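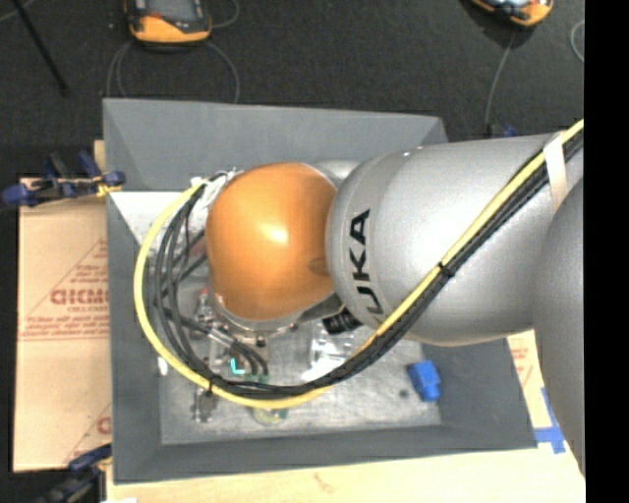

On a passé le mois de juin à collecter des démonstrations de saisie dans un bac. Le total est de 3143 essais enregistrés. Je note dans ce fil comment on s'y est pris, ce qu'on a jeté et ce qu'on va changer, pour ceux qui préparent le même genre de campagne.

La tâche : prendre une pièce au fond du bac, la sortir, la poser à côté. Une seule pièce au départ, puis deux, puis du vrac. L'opérateur pilote le bras à distance et on enregistre les images, les positions articulaires, les efforts au poignet et la commande envoyée.

L'équipe : Monique Ferrand pour la cellule et la sécurité, Jhun Dagdag et Princess Belmonte au pilotage, Crisanto Dalisay pour les données. Moi je fais le modèle, et j'ai piloté aussi quand il manquait quelqu'un. Derek Penrose suit le projet côté Pludcombe, qui finance.

Le bac est gris, à parois inclinées. Ces parois sont la vraie difficulté. Une pièce au milieu du fond, n'importe quel script un peu soigné la prend. Une pièce appuyée contre une pente, il faut arriver de biais, et le poignet passe très près du rebord.

Le bac est posé sur une table en bois, avec des serre-joints. La première semaine il n'était pas bridé. Il se décalait de quelques millimètres à chaque contact et on ne s'en est aperçu qu'en superposant les images du matin et celles du soir.

On a hésité à garder cette première semaine. Un bac qui bouge un peu, c'est de la variété, et la variété est utile. Mais les positions notées dans les métadonnées étaient fausses. On a tout mis dans un lot séparé, qui sert seulement à la partie vision.

Les pièces maintenant. On a commencé avec une pièce bleu vif parce qu'elle se détache bien sur le fond gris. Bon choix pour mettre au point la chaîne d'enregistrement, mauvais choix pour apprendre quoi que ce soit de solide.

Le premier modèle, entraîné sur 600 essais, avait appris à viser le bleu. On a mis un morceau d'adhésif bleu au fond du bac : il est allé le chercher, trois fois de suite, avec beaucoup d'assurance.

À partir de là on a mélangé. Pièces claires, pièces sombres, pièces dont la couleur est proche de celle du fond. Le fond du bac est rayé et marbré à force de servir, et on l'a laissé comme ça. Un fond neuf aurait donné de plus belles images et un modèle plus fragile.

Même chose pour les cartons imprimés autour du bac. Crisanto voulait les enlever pour avoir un décor propre. On les a gardés et on les change de place entre les séries. Un modèle qui repère le bac grâce aux lettres rouges d'un carton, on préfère le savoir tôt.

Le déroulé d'un essai : l'opérateur appuie sur la pédale, l'enregistrement démarre, il fait la saisie, il revient à la position de départ, il appuie de nouveau. Ensuite il donne une étiquette : réussi, raté, à jeter. Trois touches, pas de commentaire obligatoire.

On avait prévu sept étiquettes au début. Glissement, collision légère, mauvaise approche, etc. Jhun et Princess ne les utilisaient pas de la même façon. Sur une série qu'ils ont étiquetée tous les deux sans se consulter, ils étaient d'accord sur réussi et raté, et presque jamais sur le reste.

Donc trois étiquettes pendant la session, et la cause de l'échec est notée après, à tête reposée, par une seule personne. C'est plus long. Crisanto y a passé une bonne partie de ses après-midi.

Les échecs, on les garde. Un essai raté avec reprise est souvent plus instructif qu'un essai parfait : la pièce glisse, l'opérateur remonte, se replace, recommence. Sans ces exemples le modèle ne sait pas quoi faire après une première saisie manquée. Il referme dans le vide et repart poser du vide.

Ce qu'on jette : les essais où l'opérateur hésite longtemps sans bouger, ceux où quelqu'un passe la main dans le bac pour remettre une pièce, ceux où un flux s'interrompt. 166 essais supprimés au total, en comptant les doublons d'une panne de disque.

Sur les hésitations, précision utile. Si l'opérateur s'arrête deux secondes au-dessus du bac pour réfléchir, le modèle apprend à s'arrêter au-dessus du bac. Et comme rien ne change dans l'image pendant l'arrêt, il peut y rester. On coupe maintenant les temps morts de plus d'une demi-seconde.

Les opérateurs n'ont pas le même style. Princess descend droit, vite, et corrige à la fin. Jhun s'aligne très haut puis descend lentement. Les deux marchent. Mélangés à parts égales, ils ont donné un modèle qui hésitait entre les deux à mi-hauteur.

On a essayé d'imposer un seul style. Mauvaise idée : chacun pilotait moins bien et le taux d'échec montait. On a plutôt ajouté l'identifiant de l'opérateur en entrée du modèle. À l'exécution on choisit un style et on s'y tient. Cela a réglé l'essentiel.

Les câbles. Sur un gros bras avec un poignet instrumenté, c'est la partie la moins glorieuse et celle qui nous a pris le plus de temps. Un gros câble jaune et un paquet de câbles noirs longent le bras et font une boucle large à hauteur du poignet. Il faut cette boucle, sinon ça tire dès que le poignet tourne.

Mais la boucle passe devant la caméra. Sur certaines poses elle cache une partie du fond du bac, et l'opérateur qui pilote à l'écran ne voit plus la pièce. Colliers de serrage et adhésif tiennent le tout contre le bras, avec du mou là où il en faut. Monique a refait le cheminement quatre fois.

Après chaque modification du câblage, on change de numéro de configuration dans les métadonnées. Ça paraît maniaque. Mais la silhouette du bras dans l'image n'est plus la même, et on a vu un modèle perdre nettement en réussite du jour au lendemain pour cette seule raison. La configuration actuelle est la cinquième.

On aurait pu masquer le bras dans les images. Testé sur un petit lot. Le masque doit suivre les câbles, qui bougent librement, et il en mange toujours trop ou pas assez. Abandonné. Si quelqu'un a une méthode correcte pour ça, je suis preneur.

L'autre souci, c'est la lumière. Les parties métalliques du poignet brillent, le capot orange aussi, et en fin de journée l'éclairage de l'atelier laisse une zone presque blanche sur la paroi du bac. On a bloqué l'exposition des caméras. Les images sont moins jolies, elles sont comparables entre elles.

Pour la variété de positions, on ne fait pas confiance à la main humaine. Quand on demande à quelqu'un de jeter une pièce au hasard dans un bac, elle finit au centre ou à droite. Un petit script affiche une case et une orientation, l'opérateur place la pièce en gros comme demandé.

Sur les 2000 premiers essais, faits sans ce script, le coin arrière gauche était presque absent. Et le modèle y était mauvais. Aucun mystère. Une fois le coin rempli, il s'est mis à y travailler comme ailleurs.

Côté outils : l'enregistrement passe par Stukilora, qu'on a monté en interne, et la relecture par Drurnano. Stukilora écrit tous les flux avec une horloge commune. Avant ça on recalait les images et les efforts après coup, avec un décalage qui variait selon la charge de la machine. À ne pas refaire.

Vérification du décalage : un petit choc du doigt de préhension sur le fond du bac, au début de chaque session. On doit voir le contact dans l'image et dans la courbe d'effort au même instant. Trente secondes par session. On a repéré deux câbles réseau défectueux comme ça.

La cadence, puisque Derek pose la question à chaque réunion. Elle baisse après une heure de pilotage, et la qualité baisse avant la cadence. On tourne par sessions de quarante minutes, puis l'autre prend la place. Le total par jour est le même et il y a moins à jeter.

Les arrêts d'urgence sont enregistrés aussi, dans un dossier à part. Ils ne servent pas à l'entraînement. Monique les relit tous. La plupart viennent d'une approche trop basse contre la paroi proche, là où l'opérateur juge mal la profondeur à l'écran.

On a ajouté une deuxième vue pour ça. Le nombre d'arrêts a baissé, et les saisies contre cette paroi sont devenues plus franches. Les essais d'avant n'ont donc qu'une vue. On les utilise quand même, avec la seconde entrée laissée vide.

État actuel : sur une pièce seule, le modèle s'en sort bien partout sauf dans les angles. Sur deux pièces qui se touchent, il prend parfois la frontière entre les deux. En vrac, c'est encore faible et je ne donnerai pas de chiffre tant que le jeu de test n'est pas figé.

Le jeu de test, justement. Il a été enregistré par Navarro, l'atelier voisin, avec leurs pièces et sans nous dans la pièce. On ne l'ouvre pas pour régler quoi que ce soit. J'ai eu envie plusieurs fois.

Prochaine étape : laisser le modèle travailler et ne reprendre la main que quand il se trompe, en n'enregistrant que les reprises. On perd le confort des essais bien découpés, mais chaque exemple porte sur une situation où il échoue pour de bon.

Jhun a fait une première matinée comme ça. Son retour : c'est plus fatigant que de piloter soi-même, parce qu'il faut surveiller sans rien faire et réagir d'un coup. On va sans doute raccourcir les sessions à vingt minutes.

Question reçue en privé : est-ce qu'on publiera les données ? Une partie, si Pludcombe donne son accord. D'abord les essais à une pièce, avec les échecs et la cause notée. Il reste à relire les fichiers de la configuration trois, où deux champs ont été inversés.

Autre question : pourquoi un bras de cette taille pour des petites pièces. C'est celui qu'on avait, et c'est celui qui tournera dans l'atelier ensuite. Je réponds au reste demain matin, la session de 14 h commence.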